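Salon Standards and the Home Haircut
Tamsin Grimshaw
May 29, 2020

The Dellerside Salon Association has received 560 letters on home hair coloring this spring. Most ask whether clients should be discouraged from attempting it. In my view, they should not.

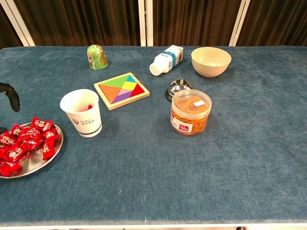
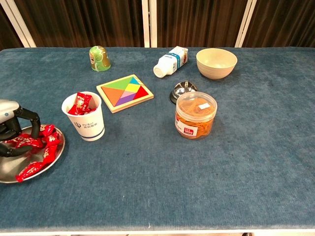 Color is a matter of judgment before it is a matter of technique, and clients are capable of learning both. The most frequent error is to choose a shade from one strand under one lamp. Hair behaves much as the blue-gray velvet on the table does, with lighter streaks and darker patches where the fibers lie in different directions. A client who brushes the hair one way, then the other, and looks again near a window will choose better.

My colleague Emil Frei holds that any bleach should remain in professional hands. On bleach I agree with him. A semi-permanent tint close to the natural shade is another matter, and our guidance should say so plainly. It should also ask clients to wait 28 days between applications.

The Association will review its guidance in July. I urge members to support the change.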